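Section 4: Recording a Lead Vocal

This section covers recording a lead vocal over a finished backing track with the Previk 2 portable recorder and the Clurnwood desktop app. It applies to firmware released 23 Aug 2021 and later. If your recorder has older firmware, the Guide button does nothing in Vocal mode and you will need to set levels by hand (see Section 6).

You will need:

Previk 2 recorder with a charged battery or the supplied power adapter
Closed-back headphones
A microphone and XLR cable, or the built-in microphone
A mic stand
Your backing track as a WAV file, 44.1 or 48 kHz

MP3 files can be imported but are converted on the way in. Use WAV where you have it.

4.1 Loading the backing track

1. Connect the recorder to your computer with the USB cable. The display shows LINK.
2. Open Clurnwood and choose File, then New Vocal Session.
3. Type a session name. Names longer than 27 characters are shortened on the recorder's display but kept in full in the app.
4. Drag the backing track into the lane marked BACKING.
5. Enter the tempo if you know it. If you leave the field blank, the count-in is turned off.
6. Click Send to Recorder and wait for the display to show READY.
7. Eject the recorder in the app, then unplug the cable.

Caution: Do not unplug the cable while the display shows LINK and the red light is blinking. The session file may be damaged. If this happens, see Session Repair in Section 9.

The demo session, Echeverría, is already on the recorder when it ships. It has a backing track, a guide vocal and two empty vocal lanes, and it is a good place to practice the steps below before you work on your own song. The guide vocal was sung by Viera Hrnčiar. You can delete the demo at any time and download it again from the Help menu.

4.2 Choosing where to sing

Pick the place before you set any levels. Changing rooms afterward means starting 4.4 again.

A bedroom with a bed, curtains and a full closet usually works well. Stand with your back to the softest part of the room, and keep the microphone pointed toward you and away from bare walls. Leave an arm's length or more between the microphone and the nearest wall. Corners make low notes boomy.

Turn off fans, air conditioning and anything else with a motor. Refrigerators in the next room are often louder on a recording than you expect, so make a short test with nobody singing and listen back at full headphone volume.
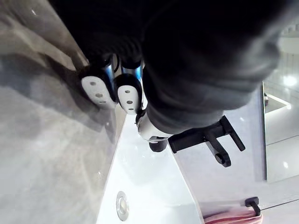 Hard rooms add reflections that cannot be removed later in Clurnwood. The Dry Room filter reduces them a little, but it also dulls the consonants. Bathrooms, tiled kitchens and empty garages all fall into this group. If one of these is the only quiet place you have, bring in soft material before you record. Thick cloth with plenty of slack does more than the same cloth pulled flat, and folds like those in the dark gray fabric near the bathroom faucet are the shape to go for. Hang it behind the singer first. If you have more, put it over the largest bare surface facing the microphone. Towels, blankets, heavy coats and robes are all suitable. Thin sheets make very little difference.

To test the room:

1. Select Vocal mode and press REC with no backing track playing.
2. Clap once, loudly, where you plan to stand.
3. Wait three seconds and press STOP.
4. Play it back. A short, dull clap is what you want. If you hear a ring or a flutter after it, add soft material and repeat.

Note: Some singers like the sound of a lively room and want it on the record. That is fine for backing vocals and ad-libs. For the lead, we suggest recording dry and adding a room reverb at the mix.

Caution: The Previk 2 is not water resistant. Keep the recorder, the power adapter and all cables away from sinks, tubs and showers. In a bathroom, run the recorder on battery only.

4.3 Placing the microphone

1. Set the stand so that the microphone is level with your mouth, then raise it slightly and tilt it down.
2. Stand one hand span away. For a quiet, close verse you can move in to half that distance.
3. If you have a pop filter, place it halfway between your mouth and the microphone.
4. Route the cable down the stand and leave a loop of slack at the base.
5. Plug the microphone into input A.
6. For a condenser microphone, press and hold 48V until the light comes on. Leave 48V off for dynamic microphones unless the maker's instructions say otherwise.

If you are using the built-in microphone, screw the recorder onto the stand with the grille facing you. Do not hold it in your hand. Handling noise is picked up clearly and cannot be filtered out.

Mark your standing position on the floor with a piece of tape. If you record the second verse on another day, you will be able to get close to the same tone.

4.4 Setting the input level

1. Put on your headphones.
2. Press GUIDE. The display asks for your loudest line.
3. Play the backing track and sing the loudest part of the song, usually the last chorus, at full strength.
4. Press GUIDE again. The recorder sets input A and shows a number from 0 to 99.
5. Sing the quietest line and check that the meter still moves.

For most singers at one hand span the number falls near the middle of the range. The factory setting is 61. If GUIDE gives you a number above 90, the microphone is too far away, 48V is off when it should be on, or the cable is faulty.

Do not chase a louder signal. A take that peaks in the upper third of the meter has plenty of level. Red at the top of the meter means the take is clipped and should be sung again.

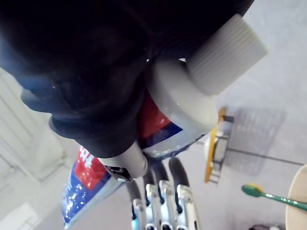 Fig. 4-2. Dark fabric above a toothpaste tube with a ribbed white cap.

4.5 Headphone mix

The headphone mix has no effect on what is recorded. Set it for comfort.

1. Turn the PHONES knob fully down, then start the backing track.
2. Bring PHONES up until the track is clear but not loud.
3. Press MIX and turn the wheel to balance your voice against the track.
4. To hear some reverb while you sing, press MIX twice and choose Small, Plate or Birard. The Birard setting is the longest and suits slow songs.

Singers who go flat often have the backing track too loud. Singers who go sharp often have their own voice too low. Try sliding one headphone cup off the ear before you change anything else, but press the loose cup against your head so the track does not leak into the microphone.

Caution: Long sessions at high headphone volume can harm your hearing. Take a break between songs.

4.6 Recording takes

1. Select lane V1.
2. Press REC. The count-in plays, followed by the backing track from the cue point.
3. Sing the section. Press STOP when you finish.
4. Press REC again for a second take. The first take is kept.
5. To mark a take you like, press STAR while it plays.

The recorder keeps every take until you delete it. The internal memory holds 3,390 minutes of mono audio at the standard setting, less whatever your backing tracks use. The remaining time is shown under MENU, Storage.

Work in sections. Sing the whole song through once to warm up and leave the recorder running, as the warm-up is sometimes the take you keep. Then do verses, then choruses, then ad-libs. Put ad-libs and doubles in lane V2 so they can be turned down separately at the mix.

For a rap verse with few places to breathe, use Overlap:

1. Hold REC and press V1. The display shows OVL.
2. Record the first few lines and stop.
3. Move the cue point back one bar with the wheel.
4. Press REC. Rap along with the end of the previous take and carry on into the new lines.

Clurnwood finds the join when you import the session and places a short crossfade there. You can move the crossfade by hand.

4.7 Moving takes to the app

1. Connect the USB cable and open the session in Clurnwood.
2. Click Collect Takes. Starred takes appear at the top of each lane.
3. Drag across the parts you want. The selected parts turn green.
4. Listen to the finished lane from start to end without the backing track. Breaths that have been cut in half are easy to miss with the music on.
5. Choose File, then Save Copy, and store the copy on a different drive.

Do not delete takes from the recorder until the copy has been saved and opened once.

4.8 If something is wrong

Vocal sounds late against the track: Open MENU, Timing and run Align. Wireless headphones cannot be corrected and should not be used for recording.

Buzz on every take: Run the recorder on battery. If the buzz stops, move the power adapter to another outlet. If it continues, replace the XLR cable.

Backing track heard in the vocal lane: Lower PHONES and check that the headphones are the closed-back type.

Display shows FULL: Collect the takes you need, save a copy, then use MENU, Storage, Clear Unstarred.

Display shows NO CUE: The session was sent without a backing track. Repeat 4.1 from step 4.

For tuning and compression, go to Section 5. For preparing the finished single for upload, including track titles and featured artist credits, go to Section 8.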